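Sullbridge Growers Cooperative
@sullbridgegrowers
February 9, 2024

The Cooperative has published its annual summary of the bedding and potted plant trade in the Sullbridge district. The main points are set out in this thread. (Thread)

Member nurseries reported 2,085 greenhouse benches in use last season. Bench space is the measure we have used since the summary began, and it remains the simplest way to compare a family nursery with a large wholesale grower.

Poinsettias and garden mums held steady. Hanging baskets rose, led by trailing petunias and calibrachoa. Cut flowers are still a small part of the district's output, and most are sold at farm stands within the county.

Heating fuel was again the cost that members raised most often. Several nurseries delayed opening their second house in early spring and started seed of cool-season crops in unheated tunnels. Pansies and snapdragons did well under this plan. Begonias did not.

Shengli Cheng, chair of the Production Section, writes in the summary: "Growers who kept written temperature records were able to lower their night settings with confidence. Those who relied on memory generally kept the heat on."

The Cooperative will therefore supply printed record sheets to any member who asks. Requests may be sent to the Insaurralde Road office by mail or left at the front desk.
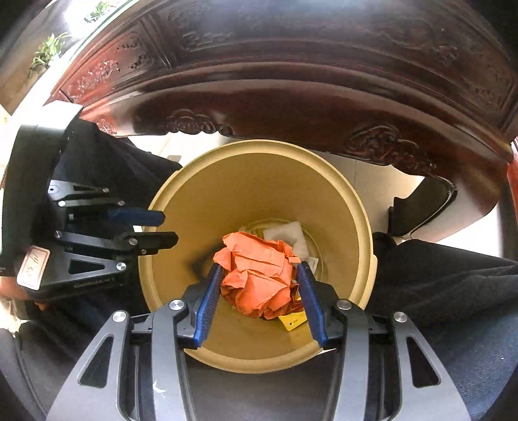
On labor: two of our member nurseries have moved to a shared seasonal crew, managed by Peiyu Luo at Kotmont Nursery. The crew transplants plugs at one site in the morning and the other in the afternoon. Both owners have agreed to continue the arrangement this spring.

On water: the county's revised runoff rules apply to any nursery that irrigates from overhead lines. Members should confirm that their holding ponds are listed correctly on the county form. Corrections filed after the start of shipping season may take longer to process.

On pests: western flower thrips remained the leading complaint. Rostyslav Sirko will lead a practical session on sticky card placement and predatory mites at the Drelora greenhouses. The session lasts two hours. Members may bring up to six plants for inspection, bagged and sealed.

Plant material showing ring spots or sudden wilt should not be brought to the session. Please call the office first so that a site visit can be arranged.

The summer open house for retail buyers will return in June. Nurseries wishing to display should reserve table space with Cristóvão Loureiro. Space is assigned in the order requests are received, and last year's positions do not carry over.

The full summary, with tables by crop, is available at the office and will be mailed to all members in good standing. Questions about the tables should be directed to Shaohua Kong, who prepared them.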